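Foro Pondon > Cocina y electrodomésticos > Frigoríficos

Botellas de té frío: ¿tumbadas o de pie en el frigorífico?

grillete_16
Mensajes: 109

Preparo té negro en frío y lo guardo en botellas de plástico marrón translúcido reutilizadas. El frigorífico es un Grillano de una puerta con balconera de altura fija. Las botellas pequeñas entran de pie en la balconera sin problema. Las grandes no: tropiezan con el estante superior de la puerta, que en este modelo no se puede desplazar. La única posición viable es tumbada sobre la balda de vidrio, con el tapón hacia la puerta.

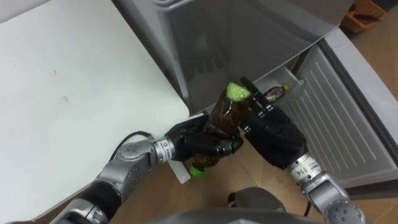
Botella grande, con el frigorífico abierto.

Tumbada, la junta del tapón queda en contacto permanente con el líquido. En diciembre encontré un cerco pegajoso en la balda, debajo de una de ellas. No sé si fue por el tapón, por la rosca o por haberla llenado demasiado. Las botellas tienen ya bastantes usos y los tapones verdes también.

Antes de meterlas las dejo en la mesa auxiliar blanca que tengo al lado. Ahí he empezado a ponerlas tumbadas para comprobar si pierden, pero no sé cuánto tiempo hay que esperar para que la prueba signifique algo. Mis dudas son estas:

1. Si existe algún tapón con junta que aguante en horizontal de forma continuada.
2. Si la prueba en la mesa a temperatura ambiente es válida para el frigorífico.
3. Si compensa quitar el estante superior de la puerta y perder ese espacio.

He leído en otro hilo que se puede poner cinta de teflón en la rosca. No me convence para algo que se va a beber.
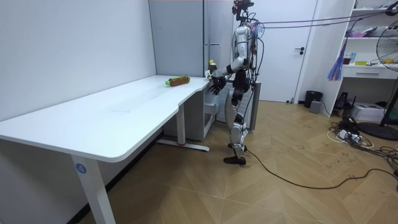

El té no lleva gas ni azúcar añadido, aunque a veces le pongo miel, y eso explicaría lo pegajoso. La temperatura está fijada en el punto medio del mando. El modelo no tiene pantalla.

Gracias de antemano.

juntatorica
Mensajes: 2.132

Por orden.

Tapón. El de rosca de una pieza, sin disco interior, cierra por un labio de plástico que se deforma con el uso. Para horizontal continuada hace falta uno con disco de silicona o de espuma de polietileno. Rustari vende discos sueltos por diámetro. Mide el interior del tapón con calibre, no la boca de la botella. Si el disco baila, no sirve. Si hay que meterlo a presión y se abomba, tampoco.

Prueba de mesa. Es válida a medias. Al enfriarse, el aire de la botella se contrae y el interior queda en ligera depresión, lo que tira del tapón hacia dentro. Al sacarla pasa lo contrario. El plástico y la junta también cambian de rigidez con el frío. Haz la prueba en dos fases: una noche en la mesa y otra en el frigorífico, en ambos casos con papel de cocina seco debajo del cuello.

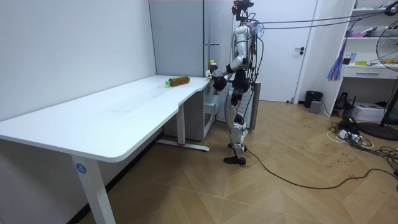
El papel tiene que cubrir la zona del tapón y unos centímetros más, porque una fuga lenta avanza por la rosca, baja por el faldón y cae donde le parece. Con líquido marrón el resultado se lee bien sobre papel blanco. Sobre la propia mesa, menos. La postura en que dejas la grande, de lado y con el tapón verde apoyado hacia un extremo, es correcta para esto siempre que el tablero esté nivelado. Si cae hacia el culo de la botella, la bolsa de aire se va al cuello y la junta trabaja menos de lo que trabajará en la balda. Pon un nivel. Si no tienes, calza el culo con un cartón doblado para asegurarte de que el cuello queda más bajo.

Las pequeñas déjalas de pie y no las metas en la prueba, no aportan nada.

Llenado. No llenes hasta el borde. Deja 2 cm de aire.

Teflón: no. Se deshilacha al abrir y cerrar y los trozos acaban dentro.

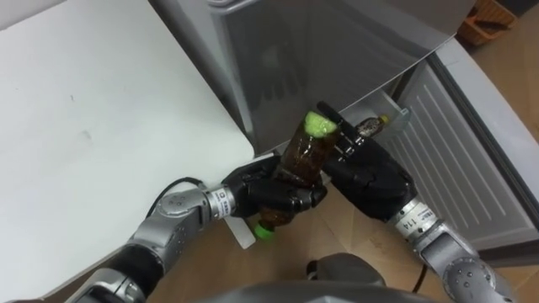

Estante superior de la puerta: yo lo quitaría antes que comprar nada. En casi todos los frigoríficos de esa gama va encajado en dos pestañas laterales y sale empujando hacia arriba con las dos manos. Con la puerta abierta del todo y el estante vacío. Si no cede, mira si lleva un tornillo por debajo.

kas_nevera
Mensajes: 16

Yo tuve el mismo problema y compré una bandeja Kivi con reborde. No evita la fuga pero la recoge. Se lava en el fregadero y listo.

Lo del té con miel yo no lo guardaría muchos días, ni de pie ni tumbado.

grillete_16
Mensajes: 109

El estante sale. Iba encajado, sin tornillo. Las grandes caben ahora de pie en la balconera, aunque la puerta pesa más y cierra con un golpe. Pediré igualmente los discos para las que sigan yendo a la balda. El diámetro interior del tapón lo mido esta noche.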